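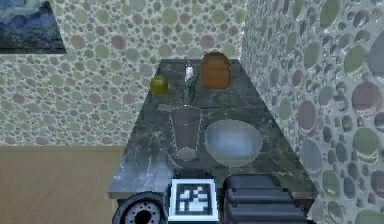 *Dark gray marble and a wall full of circles*

25 August 2019

I am back from Vanley, where I took the walking tour for fans of the series Kouris. It is run by a small agency, Drorkerus, and our guide was Hae-won Jang. She worked as an extra in season two, so she had many stories from the set.

The walk takes 90 minutes and the group can be up to 11 people. We began at the harbor and climbed 176 steps to the old fort, where the wedding episode was filmed – I needed two breaks. At the top you may hold a sword, but it is much lighter than I expected.

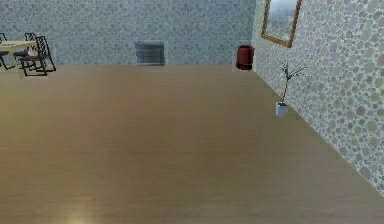 *Wood floor, radiator and more circles*

After the walk I ate fish soup at Lakum, near the lower gate. In December the agency starts an evening tour with torches. I already wrote to them to ask the price.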